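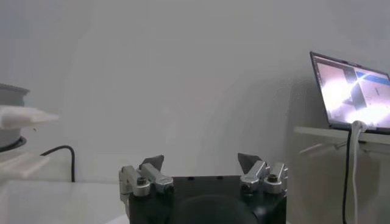

Linkage gripper for wrist mounting: Drirnero G2 compared with the Gaete Parallel

Home | Reviews | Grippers | Arms | Cameras | Forum

Shared 45 times

The Drirnero G2 is a two-finger electric gripper with aluminum linkages on a black body. I ran it as a pair, left and right, on a two-arm bench setup for 3,000 grasp cycles, and compared it against the Gaete Parallel, which the same arms carried until August. Both are driven over the same bus from a Vornstead controller. Firmware on all units was the release current at the time of testing. I bought the grippers at list price.

Mechanical

Each finger is a linkage with a dark gray fingertip pad at the end. The pads travel inward on an arc, so the contact height changes with opening width. On the Gaete, the jaws run on a rail and the height stays put. If your grasp planner assumes a fixed tool center point, you will need to add a width-dependent offset for the Drirnero. The manual gives a table for this in an appendix, with coarse steps. I fitted a quadratic to it and had no further trouble.

The hex-socket bolts at the knuckle joints are the service points. The left unit developed play in one finger early in the test. Tightening the bolt cured it, but the torque figure is missing from the printed manual and I had to get it from the dealer. After that I checked all four joints every Saturday and found one more bolt slightly under torque. Use a medium threadlocker from the start.

Open linkages collect debris. Flour and small crumbs of dough get between the links and have to be brushed out. The Gaete has a bellows over its rail and needs only a wipe. For dry parts this makes no difference.

Force control

Closing force is set in steps from the controller. The lowest setting is the one that matters for soft objects, and it is lower on the Drirnero than on the Gaete. I tested with foam blocks, empty paper cups and steamed buns. Buns are a good test object: the surface is smooth, the shape varies from piece to piece, and excessive force leaves a visible dent. The task was transfer between an oval plate and the perforated basket of an electric steamer. The steamer stayed unplugged throughout, and the buns were at room temperature.
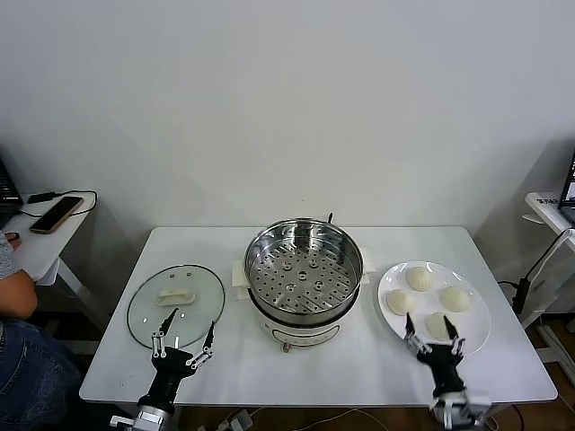
Results were logged per grasp, with a dent of any visible size counted as a failure. Over 461 bun grasps at the lowest force step, the Drirnero marked fewer buns than the Gaete did over the same number. Most of its failures came from approach error, where one finger touched first and pushed the bun sideways before the other arrived. Slowing the final approach removed most of these. The Gaete failures were mainly dents, and slowing the approach did not help.

Drops were rare on both. The Drirnero dropped buns when they were gripped above the midline, where the sides slope inward toward the pleats. The arc motion of the pads makes this worse. Plan the grasp lower than you would with parallel jaws.

Position feedback is reported at a steady rate and is repeatable enough to tell a held bun from a missed one. Force feedback is an estimate taken from motor current, and it is poor near the lowest step. Treat it as a contact flag and nothing more.

Wrist camera view

The wrist camera bracket is a Gusen part, sold separately. It fits without modification and places the camera behind the body, looking out over the fingers. Both pads stay in view when open. The body itself takes up a good part of the lower image, and on the Gaete it takes up less. For a learned policy this is acceptable, and a consistent view of the fingers is useful. For marker tracking it costs usable area.

Reflections are a separate matter. Polished steel under bright overhead light gives strong highlights, and the perforated floor of a steamer basket has a great many small edges. Automatic exposure hunted as the wrist came down over the metal. I fixed exposure and gain by hand and the hunting stopped. The same settings then made the plain wall look slightly gray, with no effect on the task.

Clearance inside the basket is the real limit. The finger assemblies are wide at the knuckles, and the basket wall is curved. Placing near the center is easy. Placing close to the wall requires rotating the wrist so that both knuckles face along the rim. The Gaete is narrower at this height and can place closer to the wall in any orientation. 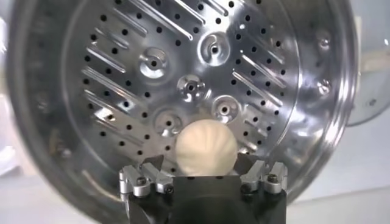
Sofia Calado writes that her unit lost its zero position after 2,000 cycles and had to be homed again, and asks whether mine did the same. She also reports that silicone covers on the pads let her grip higher on the bun without drops, at the cost of some opening width.

My reply: the right unit needed homing once, after a power interruption. I saw no drift in normal running on either one. I have not tried covers. They would change the width offset, so the fit would have to be repeated.

Software

The driver installs cleanly and the examples run. Error codes are numeric, and two of them are undocumented. Command latency was slightly higher than with the Gaete — not enough to matter for teleoperation at normal hand speeds. There is no supported way to change the homing speed.

Rating

Soft grasping: very good. Serviceability: good, once you have the torque figure. Clearance: fair. Documentation: fair.

I have kept the Drirnero pair on the arms for food handling. The Gaete units are back in use for boxes and rigid parts, where the fixed contact height saves work.

Comments (2) | Back to top | Contact | Copyright, all rights reserved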